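Help Centre > Sellers' Guides > Prints & Works on Paper

SECTION 3: PREPARING AND LISTING A SIGNED PRINT

This section applies to all sellers offering reproductions of their own paintings or drawings through the Midum marketplace. Original works are covered in Section 4.

3.1 Before you begin

Wash and dry your hands thoroughly. Clear a flat surface larger than the sheet and cover it with a clean, soft cloth. Prints should be lifted by two opposite corners and laid face up.
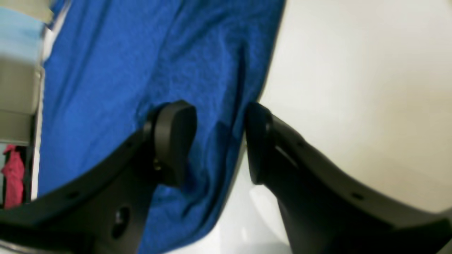 Fig. 3a. Blue towel, fold between the fingers.

CAUTION: Do not wipe the printed face with any cloth, however soft. Loose dust may be removed with a hand blower.

3.2 Signing and titling

1. Allow the ink to settle for 24 hours after printing.
2. Turn the sheet over on to clean tissue.
3. Write the title and your signature in soft pencil, at least 3 cm from any edge. Ballpoint pens leave a ridge that shows on the front.
4. If the print belongs to a limited edition, add the number of the print and the size of the edition, for example 44/400. Once an edition has been declared on Midum, its size cannot be increased.

NOTE: Open editions must not be numbered. Listings that show a number on an open edition will be returned to the seller for correction.

3.3 Entering the measurements

1. Open the Stindine listing tool and select New Print.
2. Enter the image size first, then the sheet size. Buyers order frames from these figures, so both fields are compulsory.
3. Enter the paper weight as stated by your supplier. If it is not known, leave the field blank – do not estimate.
4. State whether the original painting is still available, has been sold, or is not for sale.

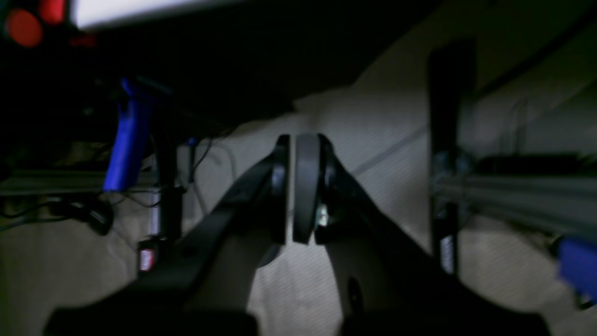

5. Choose a border option. White borders of less than 1 cm are shown to buyers as "no border", and a mount will normally cover part of the image.
6. Select Preview and check the colours against the print in daylight. Save the listing only when you are satisfied with the match.

3.4 Packing

Sheets up to A3 may be sent flat between two stiff boards. Larger sheets should be rolled, image outwards, around a tube of about 63 mm and placed inside a wider one. Parcels handed in at the Lyons or Ivport collection desks must be sealed beforehand.

CAUTION: Adhesive tape must never touch the print or its tissue.

Revised 28th December. Changes to edition rules take effect in February.

Comments (3)

paperandbrine: Is there a way to correct the sheet size after the first sale? I put the image size in both boxes.

Midum Seller Support: The field is locked after a sale. Please send the listing number through the contact form and we will amend it.

harbour_studio: Rolling image outwards felt wrong to me, but mine do lie flatter when they come out of the tube. Would still like a proper section on deckled edges, please.

© Midum Marketplace | Contact us | Terms for sellers | Back to top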